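Waweru Tabletop Notes – README

Maintained by Ljubica Angelovski
Last revised 2024-04-05

What this is

Waweru is a small set of written notes about sorting toy fruit and berries on a wooden table, plus the pictures that go with them. The notes cover what was on the table, what the person writing thought each thing was, and where they thought it ought to go. There are 300 notes in the release. I would treat the number with some care, as a fair share of them say close to the same thing.

I took over this folder from Chia-hao Choi in February. The earlier README called it "a complete record of everyday tidying." I have removed that line. It is a record of one sort of tidying, on one sort of surface, written up by people who already knew what the toys were supposed to be.
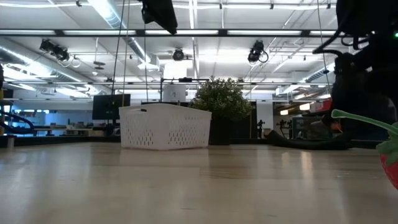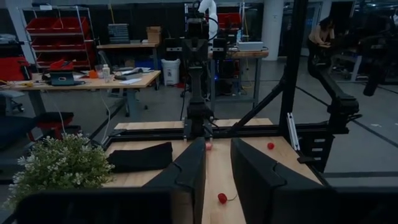

Light wooden tabletop in both; basket and toy strawberry in the first, small red balls and black cloth in the second.

What the notes contain

Each note is a short plain text file with these fields:

item – what the writer called the thing
guess – what the writer thought it was meant to be, if different
place – where it was said to belong
remark – free text, often blank

Item and guess were split at the request of Gopinath Achari, who argued that half the disagreements came from writers naming the fruit instead of the object. He was right about that. I am less sure the split fixed anything. The strawberry is easy, having a green top and a stem. The small red balls are another matter. One with a thin stem gets written up as a cherry by most people and as a berry by the rest, and one without a visible stem gets called whatever the writer called the last one. If you plan to use "cherry" as a category, read the remarks first.

Color words

Also unreliable. "Red" covers everything from the strawberry to a ball that is closer to pink. Selvaraj Cassim went through 80 of the notes and tried to separate red, dark red and pink. He and I then did 7 of them again without looking at the first answers and did not agree on 2. I kept the original wording and left his version out.

The basket

White plastic, with small rectangular holes in rows along the sides and a slotted handle opening. The old guidelines say "put away" means "in the basket." Some writers took this to cover the black cloth as well. Others wrote that the cloth should stay on the table, folded, and that only the fruit goes in. Both readings are in the release and there is no field that tells you which one a writer was following. You can sometimes work it out from the remarks.

The Zivside guidelines, which ours were copied from, have a longer section on containers. I have read it twice and do not think it helps.

Plants

Potted plants turn up in the pictures, one of them with small white flowers. They are not items. A few early notes list a plant under item with place left empty, and I have left those in so that file numbers stay the same. Skip them.

Cloth

Written as "cloth," "towel," "napkin" and once "bag." I would go with cloth. "Folded" in a remark means someone thought it looked folded – no standard for this was ever written down, and I would not train or test anything on that word.

What I would use this for

Looking at how people name small, similar objects when given no list to pick from. It is decent for that. It may also be useful to anyone writing their own sorting guidelines who wants to see where ours were vague.

What I would not use it for

Claims about how people tidy at home. Eckhard Rothe has suggested it stands in well enough for clearing a kitchen counter. I don't see it. Kitchen counters have crumbs, mail and things that might roll into the sink, and very few of them have toy strawberries.

I would also avoid quoting any agreement score from the Cuvon version of this folder. That version merged item and guess back into one field and dropped the blank remarks, and the score went up for reasons that should be obvious.

Known problems

Place is sometimes filled in with "there."
A handful of remarks refer to an earlier note by number, and the numbers were changed once.
Spelling has been left alone, including "strawbery."
The Wustix export puts a line break inside long remarks. Open the plain text files if something looks chopped.

Changes

Removed the claim of completeness.
Restored blank remarks.
Added the section on cloth.

Corrections go to Ljubica. Please give the file number and quote the line you mean.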